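Open day at the Zillano fruit hall, Prurkley
Posted Nov 6, 2023

I had been meaning to go to the Zillano open day ever since my sister came home from one in August with a carrier bag of plums and a great deal to say about them, and this time I finally got myself organised. Prurkley isn't the easiest place to reach without a car. I took the number 7 bus, which goes round every village it can find, and walked the last bit along the river in a fine drizzle that I rather enjoyed.

They had 700 visitors on their list, so we were let in by groups, and while we waited there was tea in proper cups and a plate of ginger biscuits (I had two, possibly three). The hall itself used to be a seed merchant's and still has the old loading doors, painted a cheerful green. On the ground floor you see the cold rooms, with pallets of citrus up to the ceiling, and a nice woman let us smell the difference between two sorts of lemon. I couldn't tell them apart, but I nodded.

Upstairs was the part I liked best – the sorting and display room, where they work out how fruit should be put together in baskets and on plates before anything goes to the shops. I'm a great one for a fruit bowl at home, though mine is mostly apples and one tired satsuma, so the dragon fruit was a treat to see. I never would have thought to put one in a wicker basket with a banana, but the pink against the brown is lovely and I have been looking at my own old bread basket with new eyes.

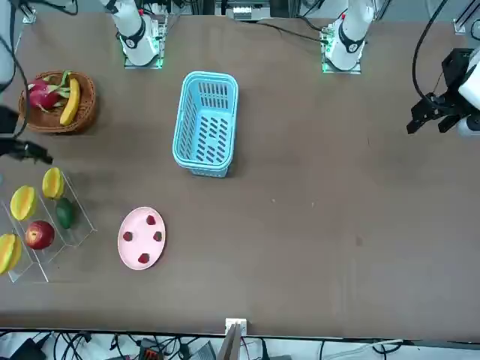 Dragon fruit and banana in the wicker, and a light blue basket on the same table.

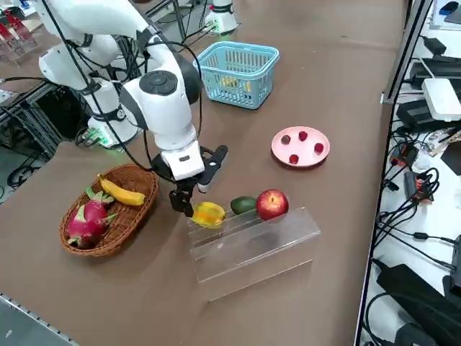

Petro Sydorenko wrote to me afterwards that bananas ought to be kept well away from everything else, as they hurry the rest of the bowl along, and that a dragon fruit is best left whole in the fridge until the day you want it. He also says starfruit should be eaten when the ridges are only just turning brown, and that most people cut theirs far too early. I shall try it, if I can find one locally!

After that we were taken down to the packing benches, run with a firm called Stollora, and shown how the gift boxes are folded. I made a dreadful mess of mine and was given another. The little shop at the end was busy, but I came away with a jar of Marinho quince paste and a mango that had to be carried home on my knees.

Wear a warm jumper if you go, as the cold rooms really are cold, and check the last bus back before you sit down to the tea. I very nearly didn't.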